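About Belham

Filed under: Who We Are, Equipment Planning

We help small manufacturers buy robots, and fairly often we help them not buy one. The second service costs the same.
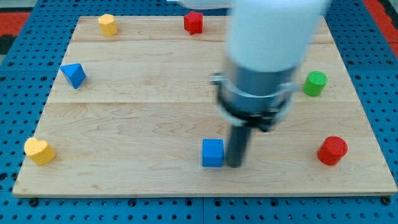
Josée Grewal started Belham after a former employer spent a year's equipment money on an arm and left nothing for the table to bolt it to. It stayed in the crate until September. She still has the invoice, and new clients get to see it whether they ask or not.

Jaruwan Khamphan joined to do the numbers. Her budget sheet has 66 lines, and the robot is one of them. The rest is grippers, fixtures, guarding, training, freight, floor work and a line called "Phillips," named for a client who forgot the air supply. Phillips has been very decent about it.

Before you sign anything, we try your job on our own bench with simple parts. If picking up a painted block gives us trouble, we'd like to know before your castings arrive. A bench trial and written plan is $2,657. The plan alone is $1,788, for people who already own the robot and would rather not discuss it.

We take on 10 clients a year. We don't sell equipment and we don't take commissions, though Flesteo did once send a fruit basket. Our planning workbook, Skustis, is free to clients. The name was a typo and it's on the mugs now.

Share 10 | Comments 0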